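Illarport Student Robotics Club: Tabletop Handling Set, README

Version 2, 7 Jun 2019

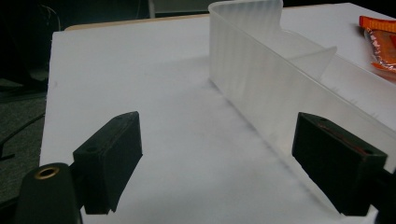 The set holds 24 recording sessions made by club members for the Veltard student project. Each session has its own folder, with a notes file giving the operator's initials and the task number. Containers vary in how easily their outline can be traced; a frosted one with an angled divider, on a white tabletop, is graded "hard" in the notes. Lighting was not standardised.

Folders 1 to 40 are reserved; unused numbers are left blank.

Maintainer: Vaida Raudsepp
Labelling: Santino Lucero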